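Oat and honey face mask went sour, what can I keep it in?

Ifigeneia Stefanou
I've been making my own face mask since May (ground oats, honey, a spoon of plain yoghurt) and my skin loves it, but the last jar smelt sour within days.
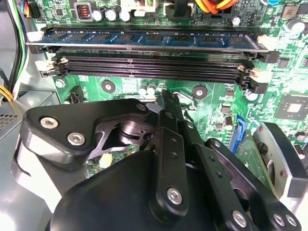 It was in the bathroom cabinet with the lid on tight. Would the fridge sort it, or do I need to add something?

Firkia
It's the yoghurt! I keep oats and honey dry-ish in a jar and stir the yoghurt in on the night, just enough for one go.
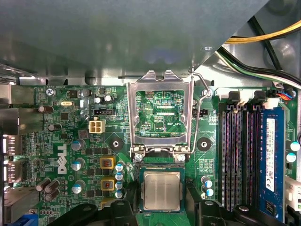

Dell board with the socket plate up

Bin the old jar, please don't put it near your eyes. My notebook is up to 164 mixes now and every one with dairy in went off.

Kandomham
I just add more honey, never had a problem.

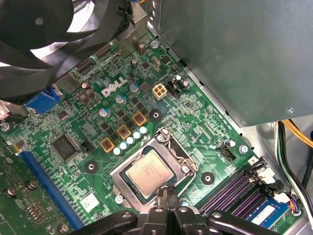 Processor in its socket, DELL logo above left

Mind you I use mine up in a weekend.

Imis
I'd go with Firkia, more honey won't save it once yoghurt is in. Fridge, clean spoon, and

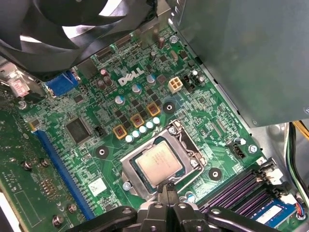 chuck whatever's left the next day. Try it on your wrist first as well, cold yoghurt and lemon brought me out in blotches once.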